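Como nivelar um tampo de bancada

Antes de começar, retire tudo o que estiver apoiado no tampo e limpe a superfície com pano seco. Resíduos de cola ou pó sob o nível falseiam a leitura. O procedimento leva 18 minutos numa bancada de quatro pés reguláveis.

Material: nível de bolha de 300 mm, chave de bocas, calços de 1 mm e lápis.

1. Pouse o nível no centro, paralelo ao lado maior. Anote o desvio.
2. Rode o nível 180 graus no mesmo ponto. Se a leitura mudar de lado, o nível está descalibrado.
3. Repita a medição no sentido do lado menor.
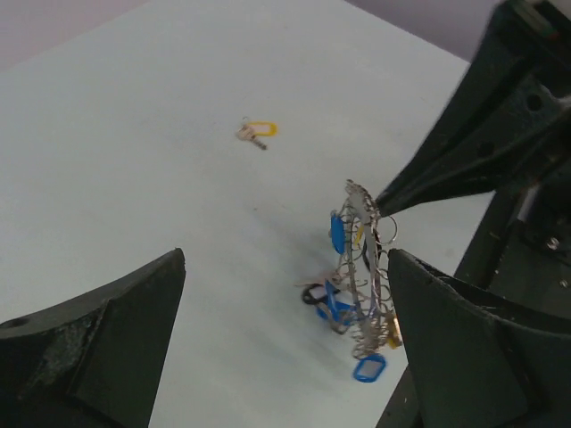

4. Desaperte as contraporcas e ajuste primeiro o par de pés mais baixo, um quarto de volta de cada vez.
5. Meça as duas diagonais. Um desvio só numa delas indica torção da estrutura.
6. Aperte as contraporcas e volte a medir. O aperto pode deslocar a bolha.

Em pavimento irregular, o curso dos pés Galli chega a quase 5 mm; acima disso, use calços. Não coloque calços entre a estrutura e o tampo.

Repita a verificação em novembro, quando o aquecimento entra em funcionamento e a madeira do pavimento retrai.

Revisão técnica: Ilaria Melis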